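Faker > Galleries > Toy kitchen

Last updated: October 20, 2019

The Haworth play kitchen, laid out on the table

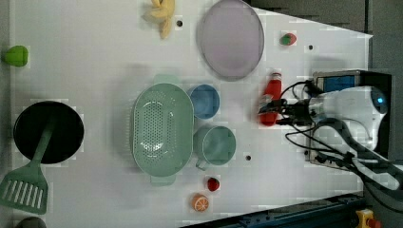

About this gallery

The picture on this page is of part of the toy kitchen set kept at the Haworth playroom. The notes are by Liam Hartley, with additions from Fongchan Petchrat, who runs the under-fives sessions.

Seen from overhead on the white table, with a frying pan, cups and play food all out together. The big mint-green piece with the rows of holes is the colander. The children use it more than anything else in the set, mostly for carrying fruit about.

Notes on the pieces

The colander. It has two short handles, one at each end, and two children can hold it between them. It goes in the bottom of the box when packing up and the fruit goes inside it.

The cups. One light blue cup and one mint-green mug with a small handle. They don't match and were never meant to. The mug is usually tea and the blue one is usually whatever the other child is having. Please don't put real drinks in them.

The plate. Oval, in a pale lavender grey, and big enough to serve a whole pretend meal. It came in with a parcel from Dodaton in June, along with some bowls that are now in the other room.

The frying pan. Round and black. It is the piece most often left behind in the sand tray, so have a look there if it isn't in the box.

The slotted spatula. Green, with a long handle, lying over the pan in the picture. It is too long for the box with the lid on and is stored on the shelf above.

Bananas. A yellow bunch, all in one piece. They can't be pulled apart, though new children generally try. Howard Clegg uses them as the telephone in his story sessions and would like them put back where he can find them.

Strawberry and tomato. Both red and both small. The strawberry has the leafy green top. They are easily lost under the radiator and should be put away before the larger things.

Orange slice. The cut face shows the segments. Fongchan uses it to start the younger ones talking about what is inside different fruits, with a real orange for afterwards if everyone in the group can have it.

Using the set

The set can be used by any group that has booked the playroom. Sessions last 60 minutes and the room takes up to 16 children. Groups of up to 20 can be fitted in if the big room is free as well, but ask first.

Wash everything in warm soapy water at the end and leave it on the rack by the sink. The colander needs a shake. Anything cracked or with a sharp edge should go in the tray by the door and not back in the box.

Other kitchen pieces are still being sorted by Yiğit Karaca and will be added to this page when he has been through them. Offers of toy saucepans are welcome. We have enough plates.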